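Home | Kitchen | Laundry | Workshop | Odd Jobs | Search

Folding jumpers: what the robot people found out

Prirurbridge Household Tips, 19 March 2026

I have been folding jumpers badly for most of my adult life, so I read the Histska write-up with more interest than a report on robot training usually gets from me. The group wanted a machine to learn folding from people. Their method was to put a hand-held gripper in somebody's fist, send them off to an ordinary bedroom and record every fold they made with it. They collected 592 folds that way and then compared the ones the robot could copy with the ones it made a hash of.

Much of it is maths. The rest is the best laundry advice I've had in years.

1. Flatten first, fold second

Folds that began with a smoothed-out garment were copied properly far more often. A jumper that started as a heap ended as a smaller heap. Give it 20 seconds with the flat of your hand, sleeves out to the sides.

2. Pinch at the seams

With two fingers to work with, people soon gave up grabbing knitwear by the middle. Take it at the cuff, the shoulder or the hem, where there is something to get hold of and less to stretch.

3. Sleeves before body

The Prerkden method, named after the project, brings each sleeve straight across the back, then folds the body up in 3. The robot managed it after some 10 practice rounds. I needed rather more, and I have thumbs.

4. Use the bed, but mind the blanket

A fleece blanket grips wool, handy for keeping a sleeve where you put it and maddening when you want to slide the whole thing along. Lift and place.

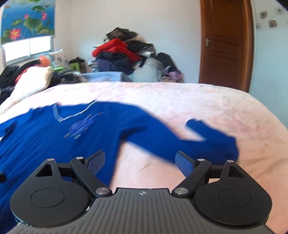

5. Slow down on the last fold

Most of the spoiled folds went wrong at the end, when the person holding the gripper could smell lunch. Set the jumper down, let go, then move your hand away.

Next month: Chu drawer dividers, and whether they fit any drawer ever built.

Contact us | © Prirurbridge Household Tips | Back to top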